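종이비행기 접기 수업 발표 원고
발표: 클레망스 풀랭(Clémence Poulain)
2023년 12월 8일

시작 전 확인
마이크 점검. 종이 묶음은 앞줄 책상에 미리 올려 둔다. 나눠 주는 일은 질 퐁스(Gilles Pons) 씨가 맡는다. 종이는 한 사람당 2장. 한 장은 같이 접는 용, 한 장은 집에 가져가는 용이다.

1. 인사
안녕하세요, 클레망스 풀랭입니다. 플라스몽 공작실에서 종이접기 반을 맡고 있습니다. 오늘은 종이비행기를 접는 법과 그것을 여러 사람에게 가르치는 법을 말씀드리겠습니다. 발표는 20분 정도 하고, 나머지 시간에는 직접 접어 보겠습니다.
(여기서 종이비행기를 접어 본 적 있는 분 손 들어 달라고 한다. 거의 다 든다. 마지막으로 접은 게 언제인지도 묻는다.)

2. 왜 종이비행기인가
플라스몽에서는 9월에 첫 반을 열었습니다. 처음에는 학 접기로 시작했는데 중간에 포기하는 분이 많았습니다. 단계가 길고, 앞에서 조금 어긋난 것이 끝에 가서 크게 드러납니다. 종이비행기는 단계가 짧습니다. 잘못 접어도 날려 보면 어디가 틀렸는지 금방 알 수 있습니다. 지금까지 이 수업을 들은 분은 51명입니다. 나이는 여섯 살부터 칠십대까지 있었습니다.

3. 종이
큰 종이를 씁니다. 처음 배우는 분은 작은 종이에서 손가락 둘 곳을 못 찾습니다. 색종이는 권하지 않습니다. 너무 얇아서 앞코가 금방 뭉개집니다. 두꺼운 도화지는 세 번째 접기부터 선이 갈라집니다. 저는 보통 복사지보다 약간 도톰한 흰 종이를 씁니다. 흰 종이는 접은 선이 그림자로 보여서 뒤에 앉은 사람도 따라오기 좋습니다.
종이에는 결이 있습니다. 결을 따라 접으면 선이 곧게 나오고, 결을 거슬러 접으면 선이 거칠어집니다. 살짝 휘어 보면 덜 버티는 쪽이 있는데 그쪽이 결 방향입니다.
(종이를 들고 양쪽으로 한 번씩 휘어 보인다. 천천히.)

4. 책상
평평하기만 하면 됩니다. 판자를 이어 붙인 책상이면 이음매를 피해서 접습니다. 이음매 위에서 누르면 그 자국이 종이에 그대로 올라옵니다. 유리 깔린 책상은 종이가 미끄러져서 아이들이 힘들어합니다. 책상보는 걷어 냅니다.

5. 접는 순서
가운데 선을 먼저 냅니다. 종이를 세로로 반 접었다가 다시 폅니다. 이 선이 끝까지 기준이 됩니다.
위쪽 양 모서리를 가운데 선에 맞춰 내립니다. 뾰족한 끝이 생깁니다. 두 모서리가 겹치면 안 되고, 머리카락 한 올만큼 틈을 두는 것이 좋습니다. 꽉 맞추면 나중에 몸통을 접을 때 종이가 서로 밀어냅니다.
비스듬한 변을 다시 가운데로 모읍니다. 화살촉 모양이 됩니다. 여기서부터 앞코에 종이가 여러 겹 쌓입니다. 겹이 쌓이면 앞이 무거워지고, 앞이 무거워야 똑바로 나갑니다.
몸통을 반으로 접고 날개를 내립니다. 양쪽 날개 높이가 같은지 앞에서 들여다봅니다.
(이 순서는 칠판에 적지 말 것. 지난번에 적었더니 다들 칠판만 봤다.)

6. 손
제일 많이 말씀드리는 부분입니다. 손끝으로 문지르기 전에 먼저 모양을 잡습니다. 엄지는 위에 두고 나머지 손가락은 접힌 변 뒤로 넣어서 양쪽에서 같이 잡습니다. 한 손으로만 누르면 누르는 쪽으로 종이가 돌아갑니다. 두 손의 힘이 비슷할 때 앞코가 가운데에 섭니다.
모양이 맞으면 그때 손톱 등으로 선을 세웁니다. 끝에서 바깥으로, 한 방향으로만 밉니다. 왔다 갔다 하면 종이가 늘어납니다.
소매가 긴 옷은 걷는 게 편합니다. 반지나 시계도 종이에 걸릴 수 있으니 빼 두시라고 합니다.

7. 자주 나오는 문제
왼쪽이나 오른쪽으로만 돈다. 날개 한쪽이 처졌거나 앞코가 가운데에서 벗어난 것입니다. 다시 펴서 가운데 선부터 봅니다.
바로 떨어진다. 날개 뒤쪽 끝을 아주 조금 위로 올립니다.
위로 솟았다가 떨어진다. 뒤쪽 끝을 너무 많이 올린 것입니다.
앞코가 부서졌다. 한 번 부서진 앞코는 테이프를 감아도 잘 안 돌아옵니다. 새로 접는 편이 빠릅니다.

8. 여럿을 가르칠 때
한 단계가 끝나면 모두 손을 떼게 합니다. 빨리 접는 사람은 기다려야 하지만, 그 사이에 옆 사람을 봐 주면 됩니다. 한 반에 36명까지 해 봤는데 그때는 뒤쪽을 퐁스 씨가 맡았습니다. 혼자서는 그 인원이 어렵습니다.
강사는 학생과 같은 방향을 보고 접어야 합니다. 마주 보고 접으면 좌우가 뒤집혀서 꼭 질문이 나옵니다.

9. 접기 시간
이제 같이 접어 보겠습니다. 퐁스 씨가 종이를 돌리고 있습니다. 받으시면 세로로 놓고 기다려 주세요.
(모두 받을 때까지 말을 멈춘다. 날리기는 복도에서. 질문은 접으면서 받는다.)
앞코를 잡는 데까지 오신 분은 손을 떼지 말고 그대로 계세요. 제가 자리로 가서 하나씩 보겠습니다.

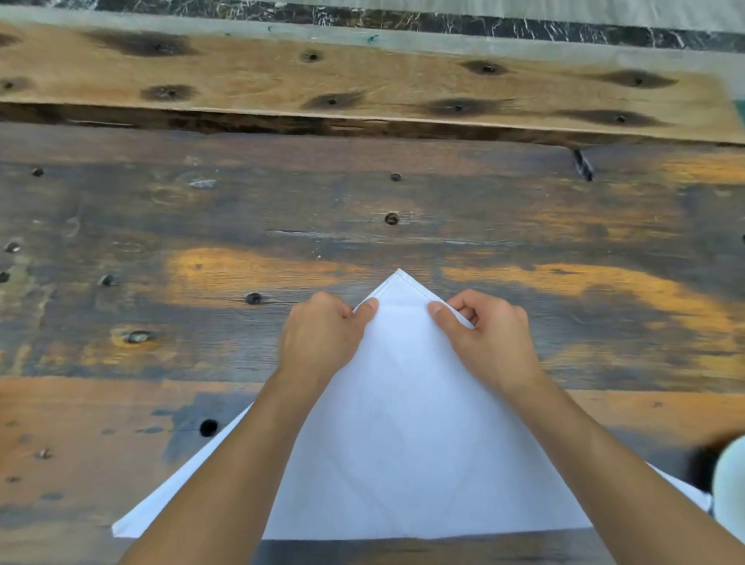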